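Workshop Notes: Bin Picking at the Tolisov Shared Shop
Mar 13, 2020
By Branwen Phillips

The picking cell on the back bench has moved from foam blocks to household items. Andri Oberholzer rewrote the grasp planner in November, and the past month has gone into testing it on cans and cups inside the sheet-metal bin.

The log now stands at 2,849 grasp attempts. Upright cups are the easy case. Cans on their side are harder, and crushed cans are the worst, as the planner tends to fit a cylinder to a shape that no longer is one. Andri's current fix drops the cylinder fit when the residual exceeds 4 mm and falls back to the two widest opposing edges.

Mechanical changes are small. The finger pads were replaced after the old ones glazed over. Approach speed is limited to 60 mm/s for the last stretch above the floor, and the controller stops on contact before closing. Sloped walls remain a problem: an object resting against one leaves little room for the outer finger, and the planner still rejects many of these poses outright.

Next on the list is a nudge move to push items away from the wall before a second attempt. Members who want to run their own objects should book a Fandale bench slot and keep each item under 300 grams. The cell code is in the shop repository under "pratine".

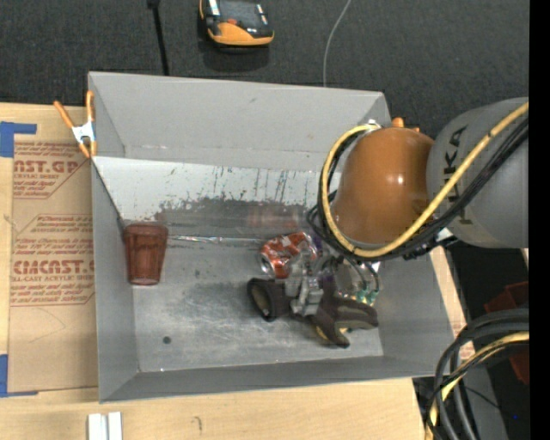 The gripper over a crushed soda can, with a cup standing near the left wall of the bin.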